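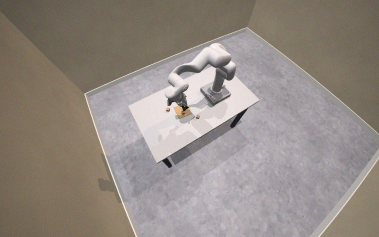 Vunska gallery: the planner in simulation

This page collects pictures from Vunska, the motion planner that Marthinus Steyn and I write for small tabletop arms. We add new ones when a part of the software becomes stable enough to show. The text is by me, and Marthinus corrects my articles.

Test room, view from above

The arm with the gripper over the board, and the three small cubes of our sorting task. The room has only plain walls and a floor, and we keep it so in all the tests. A richer room made the collision checker slower, and it taught us nothing about the grasp.

The planner receives the position of every cube from the simulator, so at this stage there is no perception error. When we switch on the perception module, named Pellano, it must find the cubes from rendered pictures. Shadows on a white table are the difficult part for it. In September it reported a cube in a shadow so often that we rewrote the color filter.

About the approach motion

Every grasp is planned in two pieces. First comes a free motion to a point 40 mm over the cube, then a straight line down. The straight piece is checked every 4 mm against the board and the table. Before this change the planner liked to come from the side, and the fingers pushed the cube away - a very short path, but not a useful one.

If the straight piece fails, Vunska turns the wrist and tries again. It gives up after 100 tries and writes the last joint values to the log. Please send us this log together with the scene file, it is much easier than a description in words.

About the versions

The gallery was last changed on 12 March 2025. The scene file loads in the current version without changes. Older versions do not know the board as a separate object and will plan through it, so please update first.

Eglė Vasiliauskas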